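Storing toy blocks in a clear lidded bin

I went through 8 bins before I settled on the plain clear kind, and I'm never going back! You spot what you want without digging, and they stack nicely on the Plumham shelf in our hallway.

1. Wipe the bin out and let it dry.

2. Put down a mat – a bare tabletop lets the bin skate all over the place.

3. Sort by color. I do the red ones first (easy win).

4. Slide the lid partway across and leave one end open, so you can still drop in any stragglers.
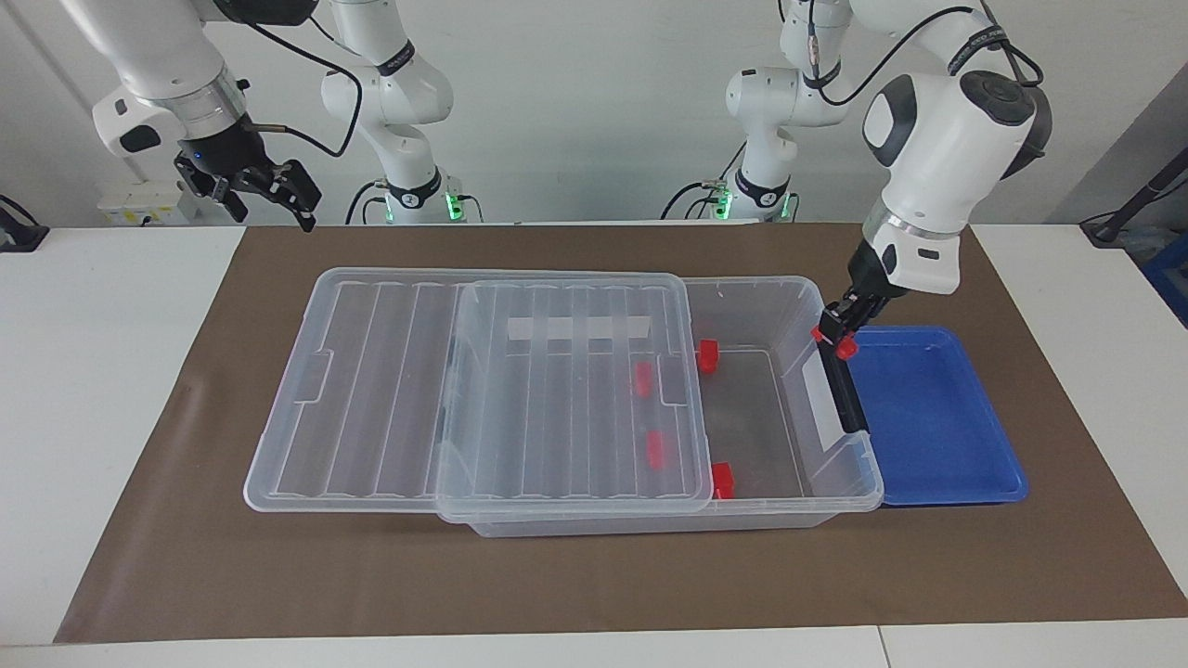
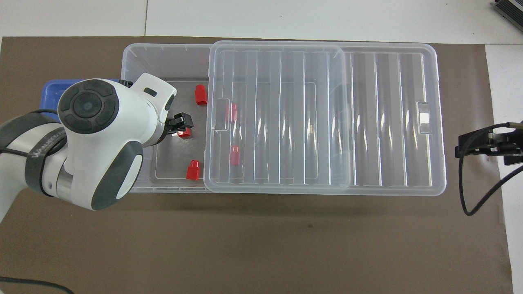 5. Slide the lid the rest of the way and press down all along the rim.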